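马采媛英文名写作 Chae-won Ma，搬进 406 室那天，决定从此做一个衣服有归处的人。

这个决心值 3,477 块，包括一个黑色金属衣架、一棵木头衣帽树，和一本叫《Bama 式整理》的书。书最贵，作者建议把衣服按“它们希望被谁看见”来排列。她翻到第 23 页就放下了，去问楼下的桑德拉·凯特尔（Sandra Kettle）。桑德拉在古内尔尼斯镇开了半辈子干洗店，对衣服的希望没有兴趣。

“白的挂最左边，”桑德拉说，“你进门先看见白的，会以为自己今天要去上班。”

“我在家上班。”

“所以才要骗。”

于是白衬衫排头，深灰外套跟上，后面是蓝格子，红黑格子的法兰绒垫底。法兰绒是克雷默留下的。克雷默走的时候带走了咖啡机、地毯，以及两人共有的全部幽默感，唯独忘了这件，十一月里还写信来问过一次。她回信说没看见。那时她正穿着它。

“两件格子挨着，会吵架。”桑德拉坐在餐桌边上评论。

“它们吵了三年了，习惯了。”

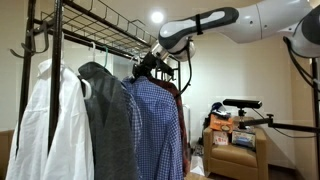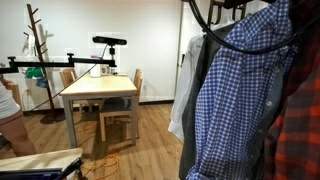 上：衣架，蓝格子在前，红黑格子躲在后。下：餐桌与衣帽树，树上已有住户。

衣帽树的问题在于它太好说话。衣架要求你找衣撑、扣扣子、把领子理正，衣帽树只要求你松手。不到一个下午，塑料袋上去了，绿布袋也上去了，还有一团蓝色的东西，采媛坚持说那是“暂时的”。

“书上怎么说暂时的？”桑德拉问。

“书上说没有暂时的，只有还没被原谅的。”

桑德拉想了想，问这本书能不能退。

退不了。收据上写着十天之内，采媛数了数，今天是第十一天。她把书拿去垫桌脚，桌脚本来不晃，垫了以后开始晃，她又把书抽出来，搁在椅子上。桑德拉要坐那把椅子，书便挪到了窗台。到了晚上，它已经把这间屋子里能待的地方都待了一遍，比它的主人适应得还快。

桑德拉临走前站在衣架前面，捏了捏法兰绒的袖子。

“这件要洗。”

“不洗。”

“我给你打折。”

“不是钱的事。”

“那我知道了。”桑德拉说，把袖子放回去，顺手把蓝格子往前拨了拨，刚好挡住它大半。

采媛送她到楼梯口，回来关了灯，又开了灯，把那团蓝色的东西从衣帽树上取下来，叠好，拿在手里站了一会儿，然后挂了回去。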